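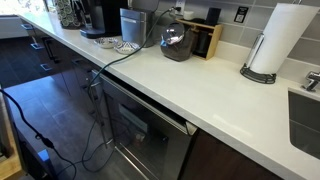

Ladan Nazari has been building the same robot for 19 months, and most of the work has happened in her kitchen in Sesstead. It is a two-armed machine on a wheeled base, called Skallport after the street where she bought the first motors, and its job is to learn the small chores that fill up a morning. Loading a cup. Wiping a worktop. Putting the lid back on a jar. She likes the kitchen for this work because it refuses to be simple. The worktop is long and pale and throws the light back in a bright patch, the dishwasher front is glossy enough to reflect the room, and a dark green cord drops from the socket and hangs in loops over the edge, right where a careless elbow joint might catch it. "Every one of those things has beaten me at least once," she says, with obvious delight.

The glare was the first to go. Skallport's early software looked for edges, and a shiny patch has lovely edges, so the arm kept trying to pick up sunlight. Nazari fixed that by taking several short exposures and throwing away anything that moved when the camera did. It took her a fortnight of evenings and it works beautifully, right up until four in the afternoon in July.

Handles came next, and she could talk about handles all day. A bar handle is a gift: long, straight, the same thickness all the way along, with room behind it for two padded fingers. Round knobs are miserable. She went through 11 versions of the fingertip before settling on a soft wedge cast from silicone in a baking tin, and the rejects live in a biscuit box that she will happily tip out for any visitor who shows the slightest interest. (I did. Number seven looks like a duck's bill and could open a drawer but never let go of it.)

The heavier work is done across town at Mestitz, a shared workshop in an old tile warehouse, where members pay 30 pounds a month for a bench, a lathe and the use of a laser cutter that everybody complains about and everybody loves. The shoulder joints were turned there, and so was the base plate, twice, after the first one proved too wide to get between a sink and a table. Next bench along is Kordestani, a two-person outfit making gearboxes for camera sliders, and it was one of their spare gearboxes that finally cured the wobble in Skallport's left wrist.

So what can it do? On the evening I visited, it wiped a stretch of worktop, stopped politely short of a mug, went round it and carried on. Then it pulled open a drawer, thought for a very long time, and closed it again. Five tries, four clean ones. The fifth ended with a squeak and a hand on the stop button, and Nazari was already scribbling in her notebook before the arm had settled.

Cords are still the hard part. A cable has no fixed shape, it slides when you touch it, and a dark one against a dark cupboard barely registers. Her plan for the winter is to give the wrist a sense of touch, using a strip of pressure sensors under the silicone, so that the arm can feel something brushing past and back away. The first strip is taped together and reads nonsense whenever the kettle is on. She thinks it is the wiring.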